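Tarnano's laundry rebate is back, and the list of machines got longer

23 Aug 2023

I've been bugging the water office about this since December, so forgive me if I sound a little too happy. The washer rebate is back! Anyone in Tarnano who swaps an old machine for a water-saving one can get 74 dollars off their next bill, and this time renters can apply too, as long as the landlord signs the form.

Last time around 3,314 households sent in the paperwork, and the money ran out before I'd even found my receipt (it was in the glove box, naturally).

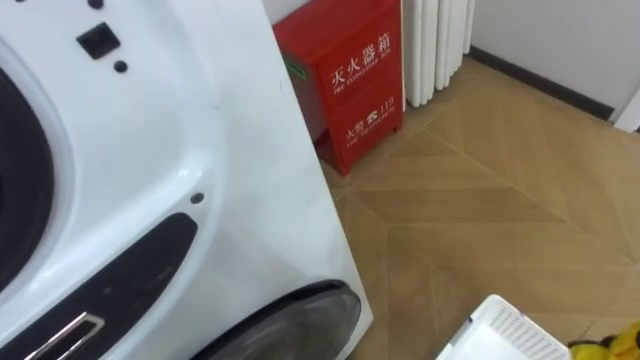 Katherine Bedoya wrote in to say that she waited five weeks for her credit last time and had to call twice, so she wants to know if the office has hired anyone to answer the phones. Good question, and I asked it. They say forms now go through a website run by Agudelo, a billing company, and you get an email when yours is opened. I tried it last night and the email came before I'd finished my tea – a big step up from the drop box on Sedine Street.

The new list has 26 models on it, and front loaders make up most of it. Stacked washer-dryer sets count this year as well, which is great news for those of us in the old Pisard apartments, where a side-by-side pair would mean giving up the bed. Only the washer half has to meet the water rule.
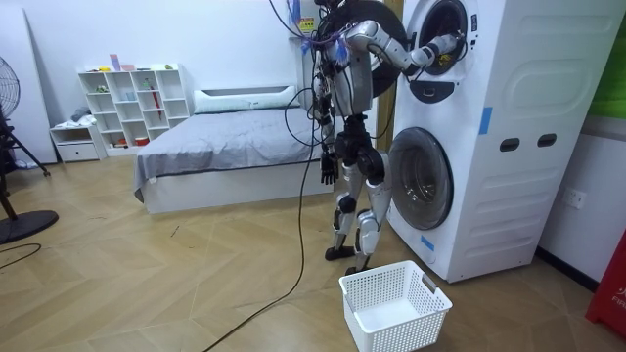

What you need to apply

Have your receipt, your account number and a photo of the sticker with the model number. On my machine that sticker is inside the door, on my sister's it's on the back, so check before you push the thing against the wall. Used machines don't qualify, and neither does anything bought before the program reopened. I argued about that second one and got nowhere.

Paper forms are still at the front desk of the water office if you'd rather skip the website.

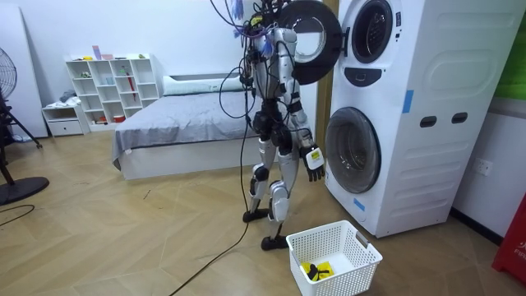 A stacked washer-dryer in a bedroom with a herringbone floor.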